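Elogio de la caja de cartón

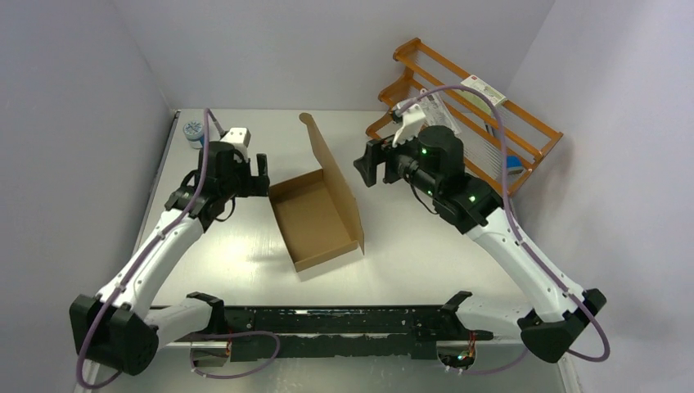
Llevo desde septiembre guardando las cosas de casa en cajas con tapa, ¡y no pienso volver a las bolsas! Una bolsa se traga los cables y los recibos – una caja les da un sitio. Me gusta además verla sobre una mesa blanca, con la tapa levantada, porque así dan ganas de llenarla. En la mudanza a Fillthorpe usé 14 y todavía conservo nueve. El plástico tendrá sus defensores, y los respeto, pero yo al cartón le escribo el nombre encima y sigo con mi tarde.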